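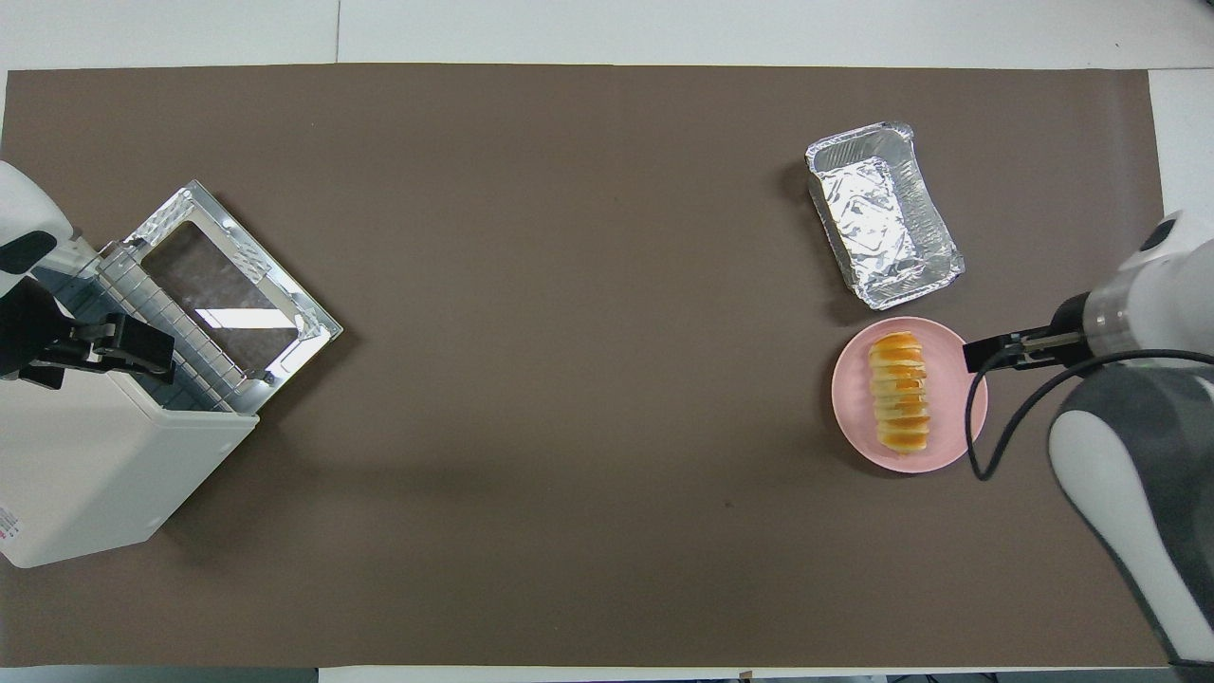

The Devstead Office of Housing Services has received many questions this month about the new rules for shared kitchens in city-licensed rooming houses. This thread sets out what changes in August and what stays the same. (1/12)

The rules cover any licensed building in which tenants of separate rooms use the same kitchen. They do not cover single-family homes, apartments with a private kitchen, or student housing run by a college. (2/12)

Each shared kitchen must have a posted use schedule if more than four tenants rely on it. The schedule may be a simple sheet on the wall. It must show quiet hours and the name and phone number of the person responsible for the building. (3/12)

Countertop cooking appliances remain permitted in shared kitchens. They remain prohibited in sleeping rooms, with the exception of electric kettles that shut off on their own. Tenants with a medical need for a small refrigerator in their room may request one in writing, and the owner must reply within 3 business days. (4/12)

Extension cords may not be used for any appliance that heats food. Owners of older buildings who do not have enough wall outlets should apply for an electrical permit before the end of August. The permit fee for this work is $40, and it is waived for owners who live on the premises. (5/12)

Food storage: every tenant is entitled to a marked shelf or cabinet and to a marked section of the refrigerator. Owners may not charge separately for this space. Leases that contain a storage charge must be corrected at the next renewal. (6/12)

Several owners in the Fliltport district asked whether a kitchen may be locked overnight. It may not. Tenants who work night shifts must be able to prepare a meal at any hour. Owners may ask that loud appliances not be used during quiet hours. (7/12)

Inspections will continue on the present cycle. Owners receive written notice, and the visit takes roughly 40 minutes for a house of average size. Tenants are welcome to be present and may speak with the inspector in private. (8/12)

A first violation results in a written notice and a period in which to make repairs. Fines begin with the second notice. Blocked exits and missing smoke alarms are handled separately and must be corrected on the day they are found. (9/12)

Printed copies of the full rules are available at the Borbély Street service counter and at the Fliltport branch library. Copies in Spanish, Turkish and Hungarian may be picked up at the same locations. Large-print copies can be requested by phone. (10/12)

An information session for owners and tenants will be held Thursday at 4 p.m. in the Givis Room on the second floor of the Housing Services building. Yavuz Tuncer, Deputy Director for Licensing, will present the changes and take questions. Registration is not required. Please use the Borbély Street entrance, as the rear doors are closed for repaving. (11/12)

Questions about a specific building should be sent through the licensing contact form with the license number included. Please do not post addresses, room numbers or the names of tenants in replies to this thread. Replies of that kind will be hidden to protect the privacy of residents. (12/12)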